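Two grippers and a puzzle cube: how Driltine picks its hardware

Nov 30, 2019

Driltine builds small packing cells for companies that can't fill a whole factory with robots. Before it orders hardware for a new cell, its test engineer spends a few weeks at a table trying out grippers on whatever objects come to hand. We asked to sit in on the latest round, which compares parts from two suppliers, Reltovel and Brarkov.

The engineer, who asked us to leave names out, does most of the work on a plain wooden table. "People expect a lab," the engineer said. "I need a flat top and even light. The camera looks down from head height and that's the view I judge everything from."
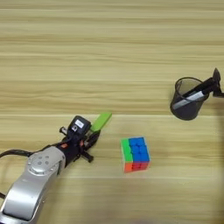

An open gripper beside the puzzle cube, with the mesh pen holder to the right.

The cube is a favourite because it gives the camera clear colours and it has flat sides. The pen holder is harder. "Mesh is a pain. The camera half sees through it, so the depth reading jumps about. One controller we had in January put the near wall of the cup 8 millimetres too far back, every time."

Each gripper gets 60 attempts at each object. A grasp counts if the object is lifted and held until the arm reaches its stop position. The engineer writes up failures by hand in a notebook, with a word or two on what went wrong, and copies them into a spreadsheet later.

We asked what usually goes wrong. "Closing too early. The fingers are fine, the arm is fine, and the controller shuts the jaw before it's in place. You can swap fingers all week and you won't fix that."

Most of the present round is about fingers all the same. Long narrow ones get into tight gaps but tend to tip a light object over. Wider pads are kinder to it and need more room on each side.

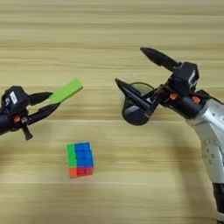
Working with 2 arms brings its own trouble. Passing a part across means both controllers have to agree on where it is, and a small error in either one shows up at the moment of transfer. "If the left arm thinks it's in one place and the right arm thinks it's in another, the part ends up on the table. I recalibrate every morning now. I used to do it once a week and I was fooling myself."

The Thaweesak controller, which Driltine has used for its last few cells, is being kept on for this comparison so that only the gripping hardware changes. The log for this round stood at 198 attempts on the day we visited.

Would the engineer name a winner? "Not yet. The Brarkov is quicker to set up. The Reltovel is easier to get spares for, and that matters to a customer with one cell and no maintenance staff. Ask me when the pen holder tests are finished."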